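Sorting Household Food Waste at Source: A Small Trial in Two Apartment Blocks

Project report, Environmental Systems II
Group members: Lorna Calimlim, Dindo Magbanua, Arnel Ocampo
Supervisor: Rosalinda Tiongson
Submitted 21 Apr 2020

1. Background

Food waste that leaves an apartment mixed with packaging is difficult to compost. Film, foil and fruit stickers pass through most shredders and end up in the finished material. Separation after collection is possible but slow, and the wet fraction has usually soaked the paper by then. The alternative is separation in the kitchen, which costs little in equipment but depends on the habits of each household.

The project compared two ways of instructing households. Block A received a printed sheet only. Block B received the same sheet and a short visit from a group member, who explained the categories and left a caddy liner pack. Both blocks used identical seven-liter caddies supplied by Erkeo, and both were emptied on the same schedule.

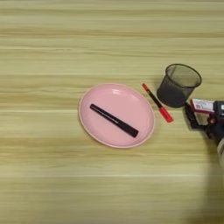 The categories were kept to a minimum. Raw and cooked food went into the caddy, including bones and shells. Liquids, oil and all packaging stayed out. Tea bags were the subject of some discussion within the group, as many contain a plastic mesh – they were excluded in the end, and the sheet said so in bold type.

2. Method

A total of 57 households agreed to take part. Caddies were weighed at the collection point on a hanging scale and the contents tipped onto a sorting tray. Contaminants were removed by hand, rinsed, drained and weighed separately. The contamination rate is the mass of contaminants divided by the total mass of the caddy contents, in percent.

Before the trial, the balance was checked against reference masses. Drift was below the display resolution. The hanging scale was less stable in wind, so weighing was moved to the inner side of the bin shelter after the second collection.
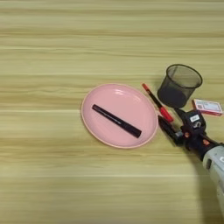 Reading time: 15 min (full report with appendices)

Collections ran through the trial without interruption, except for one missed round in Block A when the gate to the shelter was locked. The missed material was included in the next round. It has been treated as one long interval in the data, and the rates for that round should be read with care.

Marilou Lacson of the building management office supplied the occupancy list, with names removed. Households were given codes, and the codes were written on the underside of each caddy.

3. Results

The total mass collected was 1,467 kg. Block B had the lower contamination rate in every round. The gap narrowed toward the end of the trial, mostly through improvement in Block A. Plastic film was the largest contaminant by count of pieces, and glass the largest by mass, although nearly all of the glass came from a single caddy.

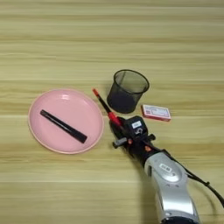
Fig. 3. Pink plate with black marker.

Participation fell in both blocks. Households that stopped did not return their caddies, so it is not known whether they were still separating food for another outlet. Removing these households from the calculation does not change the order of the two blocks.

4. Discussion

The visit appears to help most at the beginning. A likely explanation is that the printed sheet is read once and then lost, while a conversation lets the household ask about its own cases. Rice water and coffee filters came up often. However, the visits took up most of the group's working hours, and a larger scheme could not staff them at the same level.
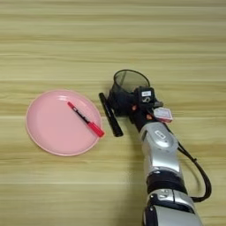
Labeling was a weak point in both blocks. Codes on the caddies faded after washing, and two had to be identified by elimination. Ink should be tested on the caddy plastic before any repeat of the work, with washing included in the test. A red marker with a cap, like the one lying on the plate in the last photograph, would also keep household codes visually separate from the black batch numbers used on the sample bags. Engraved tags were considered but are outside the budget of a student project.

A further limit is that the blocks were not matched. Block B has more large apartments, and household size was not recorded. The result therefore supports the use of visits but does not measure their effect independently of household type.

5. Further work

A repeat trial should assign the two types of instruction within each block, record household size at enrollment, and weigh all caddies indoors. Raw weighing sheets and the contamination log are in Appendix B.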